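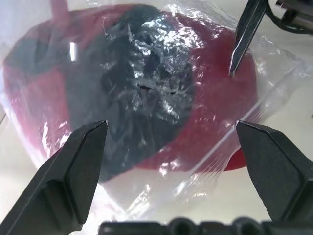
Fig. 15.1 A soft red and black item in a clear bag, laid flat.

Chapter 15
Bagging Soft Goods

Clear bags first, boxes later. Why clear? You see colour without opening anything — saves time at the shelf, saves handling too.

Thin film creases easily and shiny creases hide detail. Smooth it with a flat hand before you label. Matt labels only, one corner, never over the middle.

Lajos Juhász packed 600 pieces for the Zellby store in December and relabelled 423 of them. His notes are at the end of the chaper. Read them before exercise 3.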